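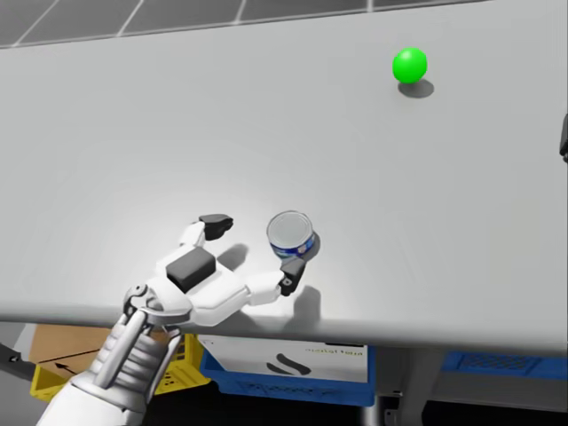

Friday was open evening at the Forkex robotics club, and I stayed until they turned the lights off! Four student teams were showing their projects, all built first in simulation. My favorite was Vevik, a two-armed setup that has to pick up a can and set it down in a crate. I got to drive it myself — 3 tries, 2 drops, one very happy grab. The kids at the Tarer table let me edit their grip code too. They meet again in September, and I'm going back.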